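Reducing fruit waste in shared student housing
By Kagiso Naidoo
2019-08-14
4 min read

Introduction

Our unit asked us to choose a small household problem, measure it over a set period and test one change. I chose fruit waste because I live in a share house and empty the compost bin more often than I would like. A lot of what goes in there was bought with good intentions.

The main question was whether the place where fruit is kept makes any difference to how much of it gets eaten. A second question was whether people in shared housing throw fruit out because it has gone off or because they are not sure who owns it.

Method

Two households took part, both in the same street. I have called them Olano and Litavlow, after the names on the old letterboxes. Each household kept a tally sheet on the fridge. When someone bought fruit, they wrote down the number of pieces. When someone threw a piece out, they marked it and gave a reason from a short list: mouldy, too soft, dried out, forgotten, or other. Grapes and berries were left out as they are too fiddly to count.

For the first half of the study both households stored fruit however they normally did. In Olano this meant the crisper drawer, and in Litavlow it was mostly a cupboard beside the pantry. For the second half, all fruit that keeps reasonably well at room temperature was put out where people sit down to eat. Cut fruit stayed in the fridge.

I did not ask anyone to eat more fruit or to change their shopping. Both households knew what the study was for, and this is a weakness I come back to later.

Setting up the second half

There was some discussion about bowls. A deep bowl looks tidy, but fruit at the bottom gets pressed and you can't see it. I had read that citrus and bananas should be kept apart, and we did this where there was room. In the end I suggested putting fruit straight on the table with no bowl at all, in a single layer, so that a soft piece could be spotted early.

Oranges were the easiest fruit to manage this way. They have a thick skin and don't mind a bit of handling. Guavas needed checking more often. 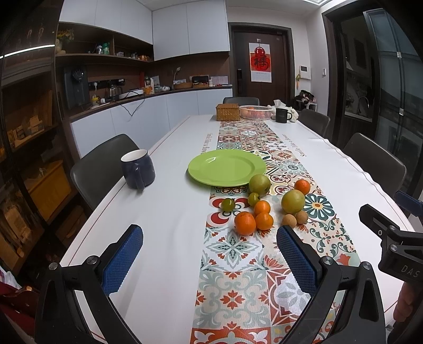

Lieven Van den Broek did not agree with leaving fruit out, and said at our first catch-up that a warm kitchen would undo any gain, that fruit flies would be in by December, and that the crisper drawer was fine if people just opened it. He asked for his objection to be put in the report. I think it is a fair one. The study ran in the cooler months and I can't say what would happen in summer.

Results

Across both households, 1001 pieces of fruit were recorded as bought and 200 were recorded as thrown out. More of the waste fell in the first half than in the second, although shopping stayed fairly even. The second half began after 394 pieces had been logged, so the two halves are not equal in size and should be compared as shares.

The most common reason given in the first half was "forgotten". In the second half it was "too soft". Mould was marked less often once fruit was out on the table, probably as people saw a bad piece before it spread to the ones touching it.

The ownership question was harder to answer. In Olano everyone paid into a kitty, so any fruit was fair game. In Litavlow people bought their own, and several sheets had notes such as "not mine, didn't want to touch it". Putting fruit in a common spot seems to have helped with this – a couple of people said they took it as permission.

Problems with the data

One tally sheet from Litavlow got wet and had to be copied out from memory, so there may be errors for that week. Some people wrote down a bag of mandarins as one piece. I fixed these where I could by asking them. Pieces taken to work or uni were counted as eaten, and I have no way of checking that.

Knowing they were being measured may also have made people more careful. A longer study with a third household that made no change would be a better test.

Recommendations

Keep hardy fruit in view, in one layer, and check it when you wipe the table. Agree at the start of the lease whether fruit is shared. Buy soft fruit in smaller amounts. Olano has kept its fruit on the table since the study finished, and Litavlow has gone back to the cupboard for everything except oranges.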